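Stuffed Peppers: Your Questions Answered
Last updated 12/02/2024
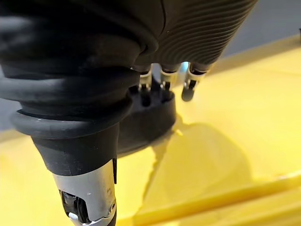

Black ribbed rubber and brushed silver metal, close up.

Ever since the cheese-and-rice stuffed pepper recipe went up in June, my inbox has been full of pepper talk, and I love it! These are the questions that come up most.

Which peppers should I buy?
Any big bell pepper that stands up by itself. Red and orange ones turn beautifully sweet in the oven. Green ones stay a bit bitter, and my neighbor Edit Bognár won't use anything else (hers are fantastic, so who am I to argue?).

Do I have to cook the rice first?
Yes, but stop 2 minutes early. It finishes inside the pepper and soaks up all that lovely tomato juice.

My peppers came out watery. What happened?
Usually it's the filling. Drain your tomatoes well and let the onions cook down until the pan looks nearly dry. If you salt the insides of the peppers, turn them upside down on a towel for a few minutes before you fill them.

Can I leave out the meat?
Please do try it! Brown lentils or chopped mushrooms both work. Mushrooms shrink a lot, so start with double what you think you need.

What cheese do you use?
A sharp cheddar in the filling and something melty over the top. Grate it yourself if you can – the bagged kind doesn't melt as smoothly.

How many does the recipe make?
The full batch fills 11 medium peppers, which just fit in my big roasting pan. Halve everything for a smaller dish. Leftover filling is wonderful in a tortilla the next day.

Can I make them ahead?
Absolutely. Fill them, cover the dish and keep it in the fridge overnight, then give them an extra ten minutes in the oven. Baked peppers will keep in the fridge for up to three days.

Do they freeze?
They do, though the peppers get softer. Freeze them baked and cooled, each one wrapped separately, and thaw in the fridge before reheating.

What goes on the side?
Crusty bread, a green salad, sour cream with plenty of chives – or all of it at once!

Can I use the air fryer?
Yes, for small peppers. Cover the tops loosely with foil, tucked in tightly around the sides, and take it off for the last few minutes so the cheese can brown.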